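Why Does Paint Drip? Splatter Art for Kids

by Nhung Đỗ

OK so. Paint. You dip a brush in, you hold it up, and a blob slides down and lands on your sock. Annoying! But some artists do it on purpose. They drip it, flick it, fling it, pour it straight out of the can. We call it splatter painting or drip painting.

What is paint made of?

Mostly two things. A colored powder, called pigment, and something runny to hold the powder together, called a binder. In oil paint the binder is oil. In acrylic paint it's a kind of plastic mixed with water. Old time painters used egg yolk. Really, egg. It dries hard (ask anyone who has washed a breakfast plate the next day).

Thick or thin?

Big word coming: viscosity. Say it vis-KOSS-i-tee. It means how much a liquid fights back when you try to make it flow. Water, low viscosity. Honey, high. Ketchup is a weird one, it sits there and sits there and then whoosh.

Thin paint makes little round dots and long skinny runs. Thick paint makes fat ropes that stay where you put them. Painters add water or oil to get it how they want.

Why does a drop break off?

Gravity pulls the paint down. But the paint also likes to stick to itself. So it stretches, a neck forms, the neck gets skinnier and skinnier, and then snap. Off goes the drop. Thick paint makes a long string before it lets go, so you can sort of draw with it in the air. That's how people make loops.

How high you hold the brush matters too. Low down, you get a neat dot. Up high, the drop is going faster when it lands and you get a crown of tiny spikes around the edge. Flick it sideways and the dot turns into a teardrop shape, with the tail pointing the way the paint was traveling.

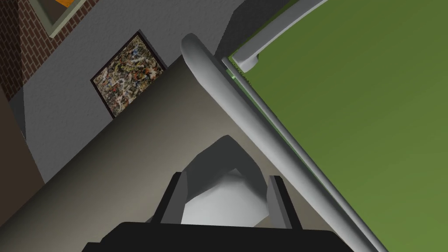
Why don't the colors all turn into brown mud?

Because the painter waits. If the first layer is dry, the next color sits on top of it and stays bright. If both layers are wet and you stir them around, they mix, and then you get mud. Acrylic dries pretty fast, oil paint can take days and days.

Is it all just luck?

Some of it. But not all of it. The artist picks the colors, picks how runny, picks where to stand and how fast to move there arm. Your arm is a big part of it. A wrist flick looks different from a whole shoulder swing. Lots of splatter painters put the canvas flat on the floor so they can walk around it and get at every side. Also then it doesn't run down.

Which means there might not be a top! Sometimes the artist has to decide at the end which way up it goes.

Try it

Outside please. Old clothes. Ask a grown up first.

You need: washable paint, a big sheet of paper, some stones to hold the corners, old brushes, a cup of water.

Put the paper on the grass. Pour some paint in a cup, add 2 spoons of water, stir. Flick. Now add 2 more spoons and flick again on a diffrent bit of paper. See what changed? Write it down or you'll forget, I always do.

Let it dry for 20 minutes before the next color. Longer if it's cold out.

Words to know

Pigment: the colored powder in paint.
Binder: the sticky runny part that holds the powder.
Viscosity: how much a liquid fights against flowing.
Canvas: strong cloth, often stretched over a wooden frame, for painting on.
Abstract: art that doesn't try to look like a thing, such as a dog or a boat.

Next time: why is the sky blue in some paintings and green in others. Coming in September.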